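Replacing the dishes in the back room, a thread. Mostly for Peter Malý, who asked what I settled on and then asked again on Sunday.

Background: we serve soup at the Usville tasting nights. 80 seats, one dish sink, no dishwasher. Whatever goes on the table gets washed by hand the same night, so shape matters more to me than looks.

The old set was mixed. Three suppliers, four rim diameters, nothing stacked past six without leaning. Breakage last year came to 536 pieces. I have the spreadsheet. Most of it happened in the stacks and very little at the table.

New rule: one bowl, one saucer, one spoon, one tray. If a guest needs something else, it comes out on request.

The bowl: white, deep, rounded, fine vertical ribs on the outside, thin dark line at the rim. I was against ribs on principle (soup dries in them). Kwesi Ankrah ran ten through the sink with a soft brush and logged no extra time. I withdrew the objection.

The rim line is useful. A chip in plain white is hard to spot under our lights. A chip in a dark line shows up at arm's length.

The saucer is wide and shallow, with the same line. It has to hold a second spoon or a pair of chopsticks without anything rolling off. Squared chopsticks stay where you put them. Round ones don't. I will not be taking questions on round ones.

Spoons: white, slender handle. The handle has to clear the rim when the spoon is left in the bowl, or people go fishing for it. Check this before you order. The Trison sample was too short by the width of a thumb and went back.

The tray: beige, matte, rounded corners, raised lip. Matte was the only hard requirement. On a glossy tray a bowl slides as soon as the server turns. The lip also stops straws, which otherwise end up on the floor.

Still open: the tray is large. Two of them side by side eat most of a small table. Astudus lists a narrower one in the same color, but the lip is lower and I haven't handled it yet.

Total for the full order, with spares: 3,063. Spares are 10 of each piece, kept on the top shelf and not to be "borrowed" for the coffee corner.

Layout as of this week. Tray nearest the guest, bowl and saucer beyond it – spoon in the bowl, handle to the left.
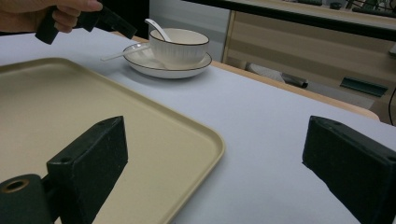
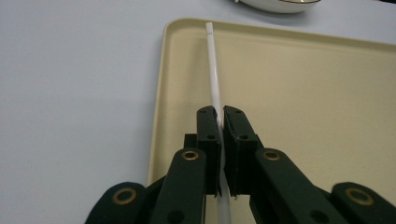
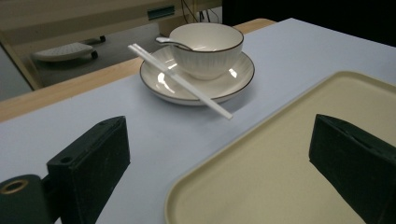

White dishes, beige tray, pale tabletop.

Kwesi wants the chopsticks on the tray instead of across the saucer. Fewer things to lift when the bowl gets passed. We'll try it both ways in September and I'll post the breakage numbers, such as they are.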